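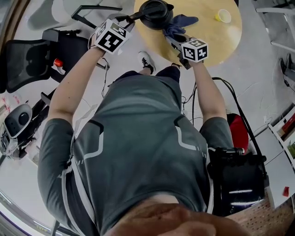 Can a machine do the small chores yet? I've been keeping notes at Stundis since May. Short thread.

1/ Wiping a table is harder than it sounds. A cloth has no fixed shape. Pinch it in one spot and the rest goes wherever it likes. Arms that can stack boxes all day still lose the corner of a rag.

2/ Kettles are easier in one way, because the handle stays put. The trouble is the weight. It shifts with the water, and a grip that held at half full can slip at full.

3/ Our current method: a person does the chore with a gripper in each hand, marker cubes on top, and we record the motion. Two jaws, no fingers. If a person can't do it that way, the arm won't either.

4/ Tapio Saarela did 45 runs of lift kettle, wipe, put kettle back. He dropped the cloth in 17 of them. He has good hands, so I blame the jaws.

5/ The arm trained on 900 clips can move the kettle most of the time. It wipes the middle of the table and misses the edge. Paper cups get squeezed flat.

6/ Shop floor is further along. Mircea Olteanu runs a packing line at Cârstea and his arms work a full shift, but every part arrives in the same place, facing the same way. Kitchens don't do that.

7/ So my answer for now is one chore at a time, slowly, with somebody nearby. I would not leave it alone with hot water.

8/ Next up is folding the cloth after the wipe. Reijo Hirvonen is filing down new jaw pads for it. Will post the numbers when we have them.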